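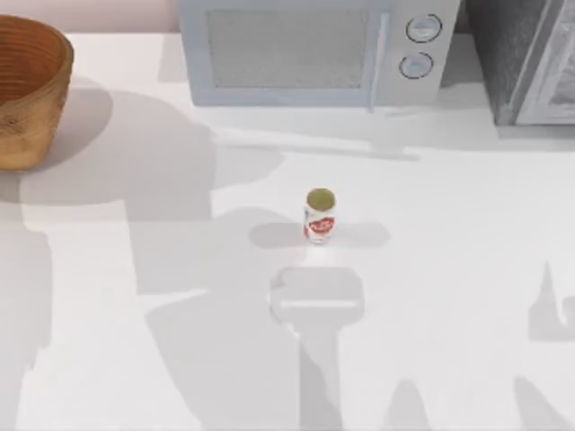 Why did the arm keep pushing when it had a force limit?

The force limit was reading contacts from the wrong part of the gripper. The finger had been divided into two pieces in the model, the limit was watching only the upper piece, and the tip could press on anything with any force and the program would see zero.

I put the short version first so that people who come from a search can leave quickly. The longer version is for colleagues who asked me how such a thing can stay hidden for weeks, and also for myself, as I am sure I will make a similar mistake again.

5 Jun 2018

I work at Drudance, a small company in Curbridge. We have a simulated kitchen counter with two arms, and the control program we test in it is the same one that is going to run on the two real arms in our workshop. Same files, same settings, only the layer which talks to the motors is different. We did this on purpose. A mistake found in simulation costs an afternoon, and a mistake found on the real arms costs a gripper or a finger (a human one). The bad side is that a safety function which is broken in simulation will be equally broken in the workshop, and it will look equally healthy.

The task was very simple. Pick up a can from the middle of the counter, lift it, put it in the basket. The microwave and the cabinet are there as obstacles. The arm has no business with them in this task. If the gripper touches something which is not the can and the force goes above the limit, the program must stop both arms and write a line in the log.

We run this test overnight on a computer called Fülöp, which was old already when I joined the company. Each attempt is allowed 900 steps and then it is ended whether the can is in the basket or not. In the last big batch we had 3,514 attempts. The report in the morning said: no force stops. I was pleased with this, I must admit. I even wrote in our weekly notes that the approach path was now clean.

It was not clean. I found out because of a knob.

At the end of each attempt we save the state of every movable joint in the kitchen. The microwave door is such a joint, and so are the two knobs. Normally I don't look at these values at all, because in the can task they must be zero at the start and zero at the end. But I was preparing a different task for July, in which the arm will turn the lower knob, and I wanted to check that my little script could read its angle. I ran the script on the old batch only because those files were at hand. Most lines said zero. Some lines did not.

There were 18 attempts where the lower knob had finished in a different position from where it started. A knob does not turn alone. My first thought was that the joint had no friction and was drifting, so I started with the friction value. I lost the most time with this idea. I raised the friction, I ran the same starting positions again with the same random seeds, and the knob still turned, only a little less. If something is drifting, more friction should kill it completely.

So I replayed one of the attempts slowly, with the extra views turned on. I should have done it on the first day. In the replay the gripper misses the can on the first try, backs up, and plans a new approach from the other side. The new path goes much too close to the appliances. The fingertip goes into the microwave front, stays there pushing, slides over the knob, and comes out again. Then the arm returns to the can, picks it up nicely and puts it in the basket. The attempt is marked as a success.

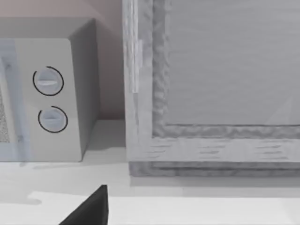

During all of the pushing, the force value in the log was zero. It was not small or noisy, it was exactly zero, in every step. I want to repeat this for anyone who reads force logs: a real measurement is almost never exactly zero for so long when the arm is moving. Also in a simulation you get small values from the can, from the fingers touching each other, from numerical dirt. I had looked at that column many times and my eyes read it as "good". They should have read it as "not connected".

From there it was quick. In the robot model the finger used to be one body, and we had changed it to two: the finger and the tip. We did this to give the tip a higher grip friction, so that the can would not slip. We use a tool named Flisto to prepare the model files, and when it divides a body it keeps the old name for the upper part and makes a new name for the lower part. This is a reasonable thing for it to do and it is written in the manual. Our force limit, however, looks for contacts by name. It was asking for the contacts of the old name, it was getting an empty list, and the sum of an empty list is zero. No error and no warning.

The collisions themselves were working fine, the tip was a solid thing and it did push on the microwave. Only the watching was broken. I mention it because when I told this at lunch, everybody assumed that the gripper had gone through the microwave like a ghost. That fault would be much easier to see.

There was a second fault under the first one, and it scared me more. We have a check that the force signal is alive. If no new value comes for 400 milliseconds, the arms must stop. I wrote this check myself and I was proud of it. But a new value was coming in every step, a fresh zero with a correct time stamp. The check was asking if somebody is talking. It was not asking if they say something which has sense. So the watchdog was completely happy during all of this.

What we changed:

The force limit no longer searches by name only. At the start it goes through the robot model, collects every body that is below the wrist, and prints this list. If the list has a body without contact reporting, the program refuses to start. It is a bit annoying during development, and it already stopped me two times for small reasons. I leave it as it is.

Before each batch there is now a touch test. The arm goes down and presses the fingertip on the empty part of the counter, gently, and the force must rise above a minimum and then fall again when the arm lifts. If this doesn't happen, no batch. We will do the same on the real arms every morning, with a block of foam under the tip.

Any movable joint that is not part of the task must be in the same position at the end. If it moved, the attempt is counted as failed, also when the can is in the basket. I am a little ashamed that we did not have this rule before, because we had the data already saved and it cost me only a few lines.

A force column which is exactly zero for a full attempt is now a fault and not a good result.

I ran the batch again with the corrected limit. The force stop came in all of the attempts that I knew about, and also in some others, where the tip had pressed on the front of the cabinet and nothing there could turn and tell me about it. So my knob had shown only a part of the problem. The path planner has its own mistake of course, the second approach ignores the safety distance when the first grasp has failed, and I am still working on this one. I think the distance value is reset together with the grasp target, but I don't want to write it as a fact before I tested it.

The real arms were in the workshop during this time with the old version loaded. They were used with the power limit of the motors turned very low and with a person holding the stop button, because this is our rule for a new setup. Nothing was hit. We have the rule from before my time and I used to find it slow. I have updated the program on both arms now, and I wrote the version on a piece of tape on the controller box, so that nobody has to trust my memory.

One small thing remains which I did not solve. Two of the attempts, when I replay them with the same seed, do not turn the knob by the same angle as in the original file. The difference is small but it should be nothing. Maybe the order of contacts is not fixed when the computer runs many attempts in parallel. If somebody has seen this with Flisto models, please write me, the address is on the contact page. I read English, German and Hungarian, and I answer slowly in all three.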